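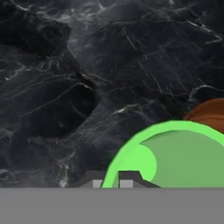 어두운 대리석 무늬 배경, 아래쪽은 회색 띠

반응형으로 바꾼 뒤 모바일에서 상단 배경만 늦게 뜨고 메뉴가 밀립니다

작성자: 트레비코관리
분류: 웹사이트 제작 > 개편 및 이전
등록일: 10/13/21

안녕하세요. 작은 석재 가공업체 Trevico의 홈페이지를 관리하고 있습니다. 개발자는 아니고 사무 업무를 하면서 글 올리고 사진 바꾸는 정도만 해 왔습니다.

기존 홈페이지는 폭이 고정된 옛날 방식이라 휴대폰으로 보면 글자가 너무 작았습니다. 그래서 7월에 Adance라는 테마로 전부 새로 만들었습니다. 예전 페이지가 52개였는데 그중 필요 없는 것은 버리고 나머지는 손으로 옮겼습니다. 데스크톱에서는 문제가 없습니다. 그런데 휴대폰에서 두 가지가 계속 걸립니다.

첫째, 첫 화면 상단 배경이 늦게 나옵니다. 흰 화면에 메뉴만 먼저 보이고 몇 초 지나서 배경이 채워집니다. 와이파이에서는 덜한데 밖에서 보면 확실히 느립니다.

둘째, 배경이 뜨는 순간 그 아래에 있던 메뉴와 본문이 한꺼번에 밑으로 밀립니다. 손님 한 분이 "견적 문의"를 누르려다가 다른 버튼이 눌렸다고 전화를 주셨습니다.

지금까지 해 본 것은 다음과 같습니다.

- 캐시 플러그인 Welov 설치 후 전체 캐시 삭제
- 테마 설정에서 "상단 이미지 고정" 켜기와 끄기
- 슬라이드 기능 끄기
- 휴대폰 브라우저 방문 기록 삭제

배경 파일은 JPG이고 가로 4000픽셀 정도로 저장되어 있습니다. 용량은 업로드 화면에 적혀 있긴 한데 원본 기준인지 줄어든 것 기준인지 모르겠습니다. 호스팅은 Tilahun의 가장 저렴한 상품입니다. 호스팅을 올려야 하는 문제인지, 제가 설정을 잘못한 건지 알고 싶습니다. 사장님은 돈을 더 쓰기 전에 먼저 원인을 찾아보라고 하십니다.

Asnakech Worku 님의 답변
채택됨

두 증상은 원인이 다르니 따로 보셔야 합니다. 호스팅 변경은 마지막에 생각하셔도 됩니다.

먼저 느린 문제입니다. 가로 4000픽셀 파일을 휴대폰에도 그대로 내려보내고 있을 가능성이 큽니다. 화면을 반응형으로 바꾸면 이미지가 작게 표시되지만, 받는 파일까지 저절로 작아지지는 않습니다. 특히 배경을 CSS의 background-image로 넣는 테마는 본문 이미지와 달리 크기별 파일을 자동으로 골라 쓰지 않는 경우가 많습니다.

확인 방법은 이렇습니다. 데스크톱 크롬에서 홈페이지를 열고 F12를 누른 다음 네트워크 탭으로 갑니다. 왼쪽 위 휴대폰 모양 아이콘으로 모바일 보기로 바꾸고 새로고침하세요. 목록을 크기순으로 정렬하면 배경 파일이 몇 KB인지 바로 나옵니다. 실제로 전송된 용량이니 업로드 화면의 숫자보다 이쪽을 보시면 됩니다.

용량이 크게 나오면 파일을 두 벌 만드세요. 데스크톱용은 가로 1920, 모바일용은 가로 800이면 보통 충분합니다. 형식은 WebP로 하고 품질은 75 정도에서 시작해 눈으로 비교하면서 조정합니다. 잔무늬가 많은 배경은 압축이 잘 안 되는 편이라 품질을 조금 더 낮춰야 할 수도 있습니다. 배경 위에 글자가 얹히는 구조라면 약간 뭉개져도 거의 티가 나지 않습니다.

그다음 테마의 "추가 CSS" 칸에 화면 폭별로 다른 파일을 지정합니다.

.site-hero { background-image: url(모바일용 주소); }
@media (min-width: 769px) {
.site-hero { background-image: url(데스크톱용 주소); }
}

클래스 이름은 테마마다 다릅니다. 상단 영역에서 마우스 오른쪽 버튼을 누르고 "검사"를 선택하면 실제 이름이 보입니다. 원래 테마 설정에 넣어 두신 큰 이미지는 꼭 비우세요. 남겨 두면 테마가 그 파일까지 불러올 수 있습니다.

다음은 메뉴가 밀리는 문제입니다. 상단 영역에 높이가 정해져 있지 않아서 이미지가 들어오기 전에는 높이가 0에 가깝고, 들어온 뒤에 늘어나는 것입니다. 자리를 미리 잡아 두면 됩니다.

.site-hero { min-height: 313px; background-color: #222; }

313이라는 숫자는 제가 관리하는 사이트 값이니 본인 화면에 맞게 바꾸세요. 배경색은 배경 사진의 주된 색과 비슷하게 잡으면 로딩 중에 흰 화면이 번쩍이는 것도 줄어듭니다. 만약 배경이 CSS가 아니라 img 태그로 들어가 있다면 태그에 width와 height 값이 있는지 보세요. 빠져 있으면 똑같이 밀립니다.

마지막으로 캐시 플러그인에 "이미지 지연 로딩" 항목이 있으면 첫 화면 배경은 제외 목록에 넣으세요. 지연 로딩은 스크롤해야 보이는 이미지에 쓰는 기능입니다. 맨 위 이미지에 걸면 오히려 늦어집니다.

새벽배포 님의 답변

싼 호스팅이면 원래 느립니다. 저도 옮기고 나서 빨라졌어요. CDN 붙이시든가 호스팅 바꾸세요. 그리고 슬라이드는 끄는 게 맞습니다.

 └ 트레비코관리: 답변 감사합니다. 호스팅은 일단 그대로 두고 먼저 파일부터 줄여 보겠습니다.

모눈종이 님의 답변

위에 자세한 답이 있어서 빠진 것만 적습니다.

페이지를 손으로 옮기셨다고 했는데, 버린 페이지의 옛 주소는 어떻게 하셨나요? 주소가 바뀌거나 없어진 페이지는 301 리디렉션을 걸어야 검색으로 들어온 사람이 404 화면을 보지 않습니다. 저희는 개편할 때 이걸 빼먹어서 검색 유입이 한동안 많이 줄었습니다. 서치 콘솔의 색인 보고서에서 "찾을 수 없음" 항목을 보면 어떤 주소인지 나옵니다. 없앤 페이지를 전부 첫 화면으로 보내지는 마시고, 내용이 가장 비슷한 페이지로 연결하세요. 비슷한 게 없으면 404로 두어도 괜찮습니다.

배경 위에 흰 글자를 쓰신다면 명암비도 확인해 보세요. 무늬에 밝은 줄이 있으면 글자가 그 위에 걸렸을 때 읽기 어렵습니다. 반투명한 검은 막을 45% 정도 깔면 대체로 해결됩니다. 휴대폰에서는 배경이 잘리는 위치가 달라지니 세로와 가로 화면을 둘 다 보셔야 합니다.

그리고 모바일 메뉴 버튼은 높이가 24픽셀이면 손가락으로 누르기에 작습니다. 44픽셀 이상을 권하는 경우가 많습니다. 잘못 눌렸다는 손님은 화면이 밀린 것 말고도 버튼 간격 때문이었을 수 있습니다.

트레비코관리 (작성자 추가 글)

Asnakech Worku 님 말씀대로 네트워크 탭을 보니 휴대폰 보기에서도 4000픽셀 파일을 그대로 받고 있었습니다. 파일을 두 벌로 나누고 min-height를 넣었더니 밀리는 현상은 없어졌습니다. 클래스 이름은 site-hero가 아니고 header-cover였습니다. 같은 테마 쓰시는 분은 참고하세요.

처음에는 CSS를 저장해도 변화가 없어서 한참 헤맸는데 캐시 플러그인에서 CSS 합치기 기능이 켜져 있었습니다. 그걸 끄고 캐시를 다시 지우니 적용되었습니다. 지연 로딩 제외도 해 두었습니다.

리디렉션은 전혀 안 해 놓은 상태였습니다. 옛 주소 목록을 엑셀로 정리하는 중이고, 막히는 부분이 있으면 새 글로 올리겠습니다.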